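Is the Astatum hand-held gripper kit worth it for wood?

Myung-ja Han
Hi all! I'm looking at the Astatum kit – does it cope with wide boards, or only small parts?

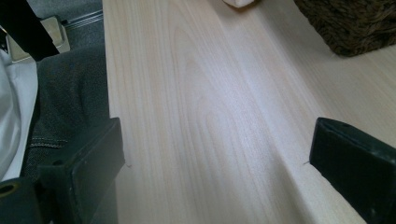
Hae-won Um
I've had mine since January and I'm fond of it, though the pads do scuff. Wide boards are fine if you come in from both edges, one black finger to each side, and go gently where little fibers stick out of the wood. Sand those first. Spare pads took 14 days to reach me.

Muñoz
Too pricey. Get the Dirusero, mine was 70 dollars used.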